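Brovstead open day, laundry demo – notes and questions
Started by torque_ripple, Jan 17, 2024

torque_ripple
Went to the Etach open day at Brovstead. The laundry demo ran in 22-minute slots, with visitors let in four at a time. It's a full-height humanoid in a mocked-up bedroom, with a mattress, a plastic basket and a stacked washer and dryer behind. The controller is Ramalho, the same stack they showed in November.

They quoted 57 folds without a reset. I asked what counted as a reset and was told a person touching the cloth. A person touching the robot is logged separately, and that figure wasn't on the handout.

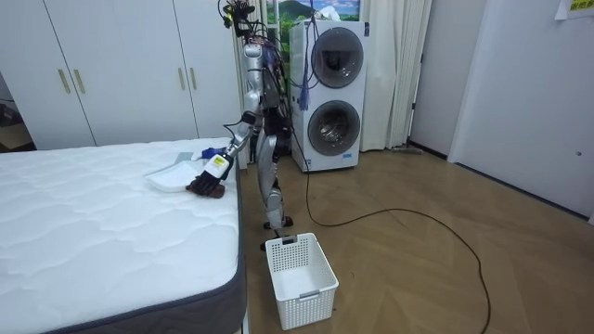

Contact force is where I'd like more detail. Pressing cloth on a quilted surface is harder than on a table, as the surface gives and the wrist reading lags. The engineer said they cap the downward force and let position error build up. Fine for small items. I doubt it holds for a bath towel.

benchvice
Was it tethered?

torque_ripple
Yes, a long black cable across the floor. I didn't get an answer on whether it carries power, data or both.

mill_lane
I was in a later slot and think you're being harsh. The separate log is normal practice. Rustus does the same with its arms and no one complains.

torque_ripple
Rustus prints both numbers. That's my whole complaint.

mill_lane
Fair. I hadn't compared the sheets.

oddpitch
Why legs at all for this? A wheeled base with a lift column would do the same job at a bedside and stay put when it pushes down.

benchvice
Depends on the floor plan. For one room, agreed, wheels. They want to sell the same unit for stairs later.

oddpitch
Then demo stairs.

mill_lane
Does anyone know the control rate? I wrote down 200 Hz but the room was noisy.

torque_ripple
200 Hz is what I have for the arm loop. The fingers run slower and they wouldn't say by how much. I've emailed to ask for the intervention log and will post it if they send it.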